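Coser un barrio por sus bordes: notas sobre la segunda fase de Pollomine 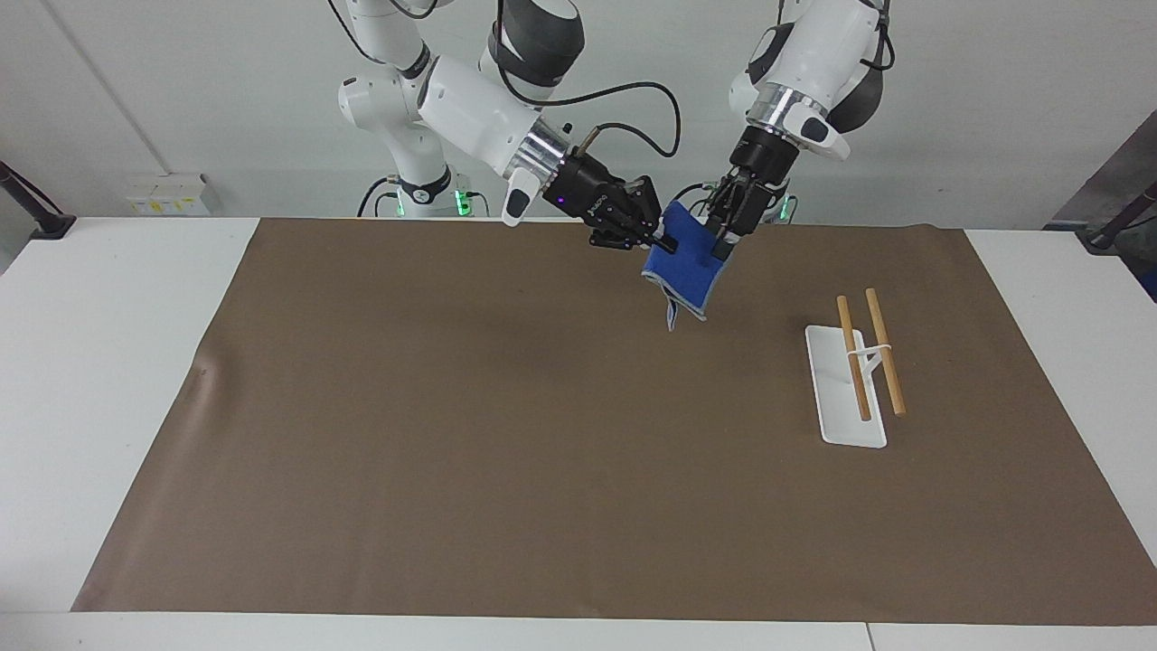
Una tela azul, sostenida por dos brazos robóticos sobre la mesa.

En noviembre iniciamos la segunda fase del trabajo en Pollomine, el conjunto de viviendas que ocupa la ladera norte de Durán. La primera se había dedicado a reunir documentos: planos de parcelación, actas vecinales, recibos de agua y una colección de fotografías domésticas que las familias permitieron reproducir. El archivo resultante consta de 400 piezas y se conserva en la sala de lectura de Mellar, donde puede consultarse por las tardes, a partir de las cuatro.

La segunda fase parte de una pregunta más incómoda. ¿Qué le corresponde hacer a una práctica artística cuando el material ya está ordenado y el barrio sigue cambiando? Durante meses entendimos el archivo como un punto de llegada. Las conversaciones mantenidas en los patios interiores nos llevaron a revisar esa idea, pues varios hogares habían empezado a usar las copias con fines propios: para discutir una linde, para fechar la construcción de un muro, para enseñar a los menores dónde estuvo el lavadero.

Decidimos entonces trabajar sobre los bordes. Llamamos borde a todo lugar en el que una vivienda se prolonga sobre el espacio común sin que exista un acuerdo escrito: el escalón añadido, la maceta que delimita un paso, el toldo compartido por dos puertas. El plano más antiguo que hemos localizado, levantado en 1760, ya recoge una acequia con ese carácter ambiguo, trazada con línea discontinua y sin titular. La acequia desapareció, pero su recorrido coincide en buena parte con el callejón que hoy se utiliza para tender la ropa.

El método es deliberadamente lento. Cada sesión se celebra en un tramo distinto y reúne a un máximo de 15 participantes. Se camina, se dibuja y se anota el nombre que cada hogar da al lugar, aunque los nombres no coincidan. En el tramo de la escalera baja recogimos cuatro denominaciones distintas para un mismo rellano — una de ellas, al parecer, procedente de un comercio cerrado hace décadas — y las cuatro figuran en el cuaderno con idéntico tamaño de letra.

El cuaderno ha sido impreso por el taller Druvness en una tirada de 130 ejemplares. Se optó por una encuadernación abierta, con el hilo a la vista, que permite intercalar hojas nuevas. Algunos ejemplares han vuelto a nosotros con añadidos: una lista de semillas, un croquis de bajantes, la transcripción de una canción de trabajo de la que solo se recuerda la segunda estrofa. Estos añadidos no se corrigen ni se normalizan.

Quedan cuestiones sin resolver. La más delicada afecta a la autoría, que en la primera fase se atribuyó al colectivo y que ahora resulta difícil de sostener en esos términos. También debe precisarse quién autoriza la reproducción de una hoja intercalada cuando el ejemplar ha pasado por varias casas. Hemos redactado un borrador de acuerdo, disponible en Mellar junto al archivo, y agradeceremos que las observaciones se hagan por escrito en los márgenes del propio documento.

La próxima sesión recorrerá el callejón de la antigua acequia, desde la fuente hasta el muro de contención. Comenzará a las diez de la mañana y se recomienda llevar calzado cerrado.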